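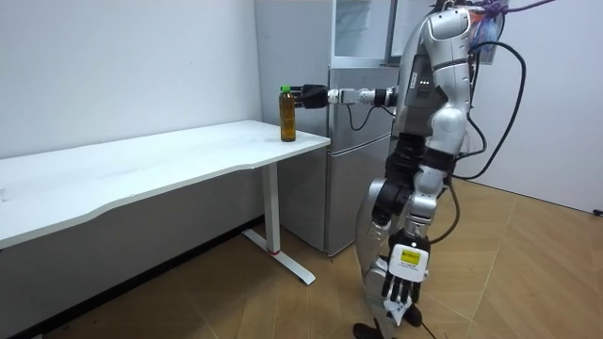

What is an epitaph?
An epitaph is the short bit of writing on a gravestone that tells you something about the person who died.

I love reading them! The old churchyard in Wurthorpe has stones more than 300 years old, and some are so mossy I have to squint (please don't scrape the moss, it can hurt the stone).

Most stones start with a name and two dates. The first is when the person was born and the second is when they died. After that the family can add whatever they like, as long as it fits. Carving takes a long time and you often pay by the letter, so people pick their words carefully. My favorite one in Wurthorpe is only nine words long, and it's about a man who kept bees. 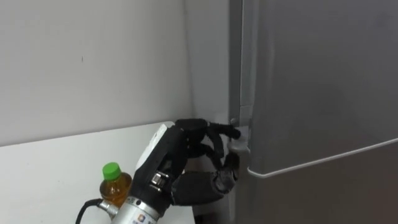

A robot hand on a refrigerator handle.

Is an epitaph the same as an obituary? Nope! An obituary is longer and gets printed in a newspaper or put online. It might tell you where someone went to school, what job they had and who was in their family. I found one from Clunthorpe that was 595 words, and a lot of it was about fishing.

Some stones have little pictures too. An anchor can mean a sailor, or it can mean hope. If you visit in March, look for daffodils between the rows, and walk around the graves, not over them.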